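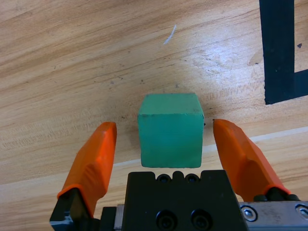

Trying out the Luder finger kit: project report

Revathi Arumugam, with Nhyira Aidoo

Print this page | E-mail this page

Why I picked this

My first idea was to design gripper fingers myself and I got as far as three sketches and a very bad cardboard mock-up. Then Ms Kapoor showed me the Luder kit in the Indel catalogue and said a proper review of something you can buy would be more use to the next year group than another pair of fingers that snap. I sulked for a day and then agreed with her.

So this is a report on the kit, how we fitted it to the arm in the Ridgeway workshop, and whether I'd tell another school to spend money on it. Nhyira did most of the fitting and wrote the program. I did the testing and all of the writing (you're welcome, Nhyira).

What you get

The kit comes in a padded envelope, which worried me a bit. Inside are the two orange fingers, a bag of hex screws, one hex key and a folded instruction sheet. It costs 59 pounds plus postage. The part number is 3028 and you do need it, as there's another kit with nearly the same name that fits a different gripper and we almost ordered that one.

The fingers are really bright. I like them! They're wide at the bottom and narrow at the tip, and you can follow where they are from the other side of the bench, which helps when you've got one hand near the stop button.

Fitting them

The sheet says 15 minutes. We took a whole lunchtime and came back after school. Part of that was our own fault for putting the left finger on the right, but the drawings are tiny and the step where you line up the mounts is only shown from behind. Tighten everything loosely first, close the gripper by hand, check the tips meet, and only then do the screws up properly. That isn't on the sheet and it should be.

The hex key in the bag is soft metal and ours had started to round off by the last screw. Use a decent one.

The test

We kept it simple. Small cubes on the wooden table, gripper open over the cube, close, lift, move across, put down. I used a green one and a yellow one for the main runs so I could tell my notes apart later. The green is the scruffy one out of the two, with scuffs on it, and I wanted something a bit worn in there as well as a nice smooth one.

We did 94 tries altogether, most of them on one long Saturday when Ms Kapoor very kindly opened up the workshop. Every try went in the notebook as held, slipped or missed.

The misses were nearly all our program. If the cube is off to one side, one finger gets there first and shoves it along, and sometimes that sorts itself out and sometimes the cube ends up twisted. Once Nhyira slowed the closing speed down there was a lot less shoving.
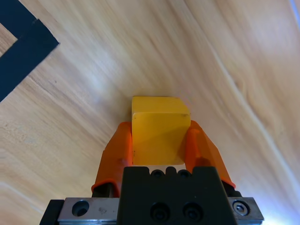 Slips were rarer than I expected. The ones we did get came when the cube was held too near the tips, so we lowered the start height a little and I stopped writing "slipped" so often. I should say I changed the height and the speed in the same afternoon, so I can't prove which one did more. Ms Kapoor has already pointed this out in red pen.

What I didn't like

The price, mainly. It's fine for a school but I wouldn't buy it with my own money. You also can't get one finger by itself, so if you wreck one you're paying for the pair. And the instruction sheet needs doing again by someone who has never seen the thing before.

Would I recommend it?

Yes, if you've already got a gripper it fits and you want to get on with the programming part. If your project is meant to be about making things, make your own and accept you'll be at it until June. I'd like to try round objects next, and something squashy like a sponge, but the arm is booked for the younger ones' club until the end of term.

Thanks to Ms Kapoor for the red pen and the Saturday.

Last updated: June

Comments

Esperanza Mahmoud
Really useful, thank you. We've got the same kit at Skutthorpe and had the same trouble with the hex key. Did you try it with the gripper lying sideways at all?

Revathi
No, only pointing down at the table, sorry! Would love to know if you do.

Ragnheiður Oddsson
Good report. Next time change one setting per session and you'll have your answer about the height. Could you put the notebook pages up as well?

Nhyira
For the record it was Revathi who had the left finger on the right.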